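Nelska Mapas - Guía de configuración
Sección 5. Publicar fotos a pie de calle

Antes de empezar necesita una cuenta con permiso de edición y las fotos guardadas en el teléfono o en el ordenador.

1. Abra Nelska y entre en Mis recorridos.
2. Pulse Nuevo recorrido y escriba un nombre. No se admiten nombres repetidos.
3. Seleccione las fotos. El límite es de 800 por recorrido.
4. Compruebe en el mapa que cada punto cae sobre la calle correcta. Si alguno está desplazado, arrástrelo.

Nota: las fotos sin coordenadas pasan a la bandeja Sin ubicar y no se publican.
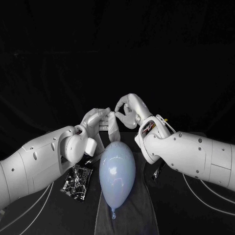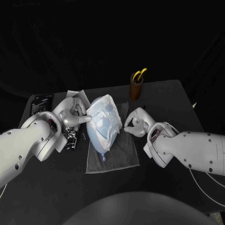
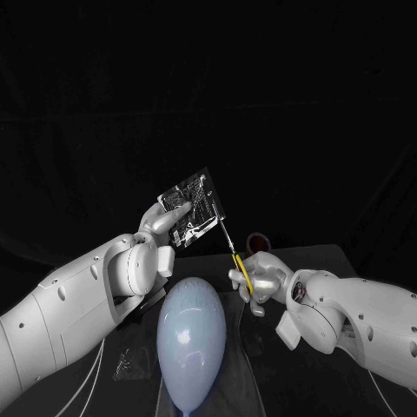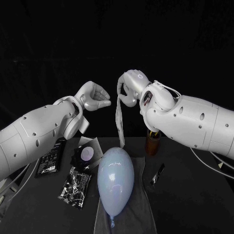
5. Revise el difuminado antes de publicar. Nelska oculta caras y matrículas de forma automática, pero a veces marca zonas que no corresponden - un cartel, un maniquí, el escaparate de una tienda. Para quitar la marca, toque la zona y elija Restaurar.

6. Pulse Publicar. El recorrido queda en estado Pendiente hasta que termina el proceso.

Precaución: una vez publicado el recorrido, el difuminado de caras no se puede retirar. Guarde los originales.

Errores frecuentes

Error 991: el archivo supera los 3,000 píxeles de ancho. Reduzca la foto y vuelva a subirla.
Punto duplicado: hay dos fotos con las mismas coordenadas. Borre una o desplácela.

Para solicitar la retirada de una foto ajena, véase la sección 6.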